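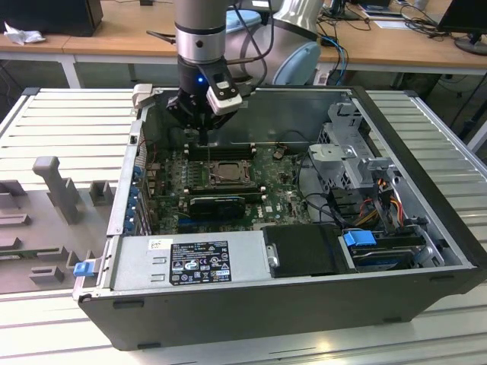
August
Kuvanau Office of Equipment Services

Preparing an Office Computer for Transfer or Disposal

These instructions apply to every department that intends to pass a desktop computer to another department, return it to central stores, or release it for recycling. They replace the earlier sheet, which covered transfers only. Staff who have completed the process before should read the section on storage drives again, as the labeling rules have changed.

Before you begin

Confirm that the computer is on your department's inventory. The inventory number is printed on the white tag that was attached when the computer was issued. If the tag is missing, look up the machine by its serial number in Tremano, the inventory system, and print a replacement tag before going further. A computer without a tag will not be accepted at the loading dock.

Departments releasing more than 12 computers at one time should request a bulk pickup and use the bulk form, which has its own instructions. The steps on this page are for smaller numbers.

You will need a Phillips screwdriver, a wrist strap, a packet of antistatic bags, a permanent marker, and a printed copy of the release form. Wrist straps may be borrowed from the service counter.

Step 1. Save the files that must be kept

Ask each person who used the computer to sign in and move working files to the department's shared folder. Files on the desktop and in the downloads folder are the ones most often missed. Saved email archives should be checked as well.

Records that fall under the retention schedule must be moved before the computer is erased, including drafts where the schedule calls for them. If you are unsure whether a file is a record, move it. Storage on the shared folder is limited to 400 gigabytes per department, and an increase may be requested through the same counter that handles passwords.

When the transfer is finished, open several of the copied files from a different computer. Check that they open fully and that the dates are correct.

Step 2. Release the software licenses

Some programs are licensed to one computer at a time. Sign out of these programs or deactivate them from their own menus while the computer still has a network connection. The Avram accounting package must be released by an administrator, who will need the inventory number and the name of the department. Allow one working day.

Remove the computer from any shared printer groups. A computer left in a printer group continues to appear in the monthly count, and the department continues to be charged for it.

Step 3. Shut down and disconnect

Shut the computer down from the menu. Turn off the switch at the back, if there is one, and unplug the power cord. Press the power button once and hold it for 6 seconds to clear any remaining charge.

Disconnect the monitor, keyboard, mouse, and network cable. Monitors have their own inventory tags and their own form. Power cords should stay with the computer they came with. Network cables belong to the room and should be left at the wall.

Step 4. Remove the storage drive

Drives are removed from every computer going to recycling. For transfers between departments the drive may stay in place if the receiving department agrees in writing and the drive has been erased using the standard tool.

Lay the computer on its side on a firm, clean surface with the removable panel facing up. Put on the wrist strap and clip it to bare metal on the case. Release the side panel. Some models use a latch and others use one or two screws at the back.

Find the drive and disconnect its cables by holding the plugs. Do not pull on the wires. Slide or lift the drive out of its bracket and place it in an antistatic bag. Smaller drives may be mounted directly on the main board under a single screw. Older computers sometimes contain two drives, and both must be removed.

Write the inventory number of the computer on the bag with the permanent marker. The department code is no longer written on the bag. Use one bag for each drive.

Leave the memory, the processor, and any expansion cards where they are. Departments may not keep parts as spares. A computer that arrives without its parts is recorded as incomplete and returned to the department for explanation.

Replace the side panel and fasten it.

Step 5. Complete the release form

Fill in one form for each computer. The condition box should say "working," "not working," or "not tested." Do not describe faults at length. If the computer has a known fault that could be a safety matter, such as a damaged power supply, write "safety" in the box and call the service counter before moving it.

The form must be signed by the person responsible for the department's equipment. Keep a copy for your files. Forms are held centrally for audit and can be requested later by inventory number.

Step 6. Deliver the computer

Bring the computer, the bagged drive, and the signed form to Room 457 between 9:00 a.m. and 3:00 p.m. Drives are handed over separately and are placed in the locked cabinet while you are present. You will be given a receipt for each drive.

Computers for recycling are collected by Dumier, the contractor, at the end of the month. Do not arrange a collection with the contractor directly.

After delivery

Check Tremano after the next update to confirm that the computer has been taken off your department's list. If it still appears, send the receipt number to the service counter. Corrections made after the end of the month will show on the following statement.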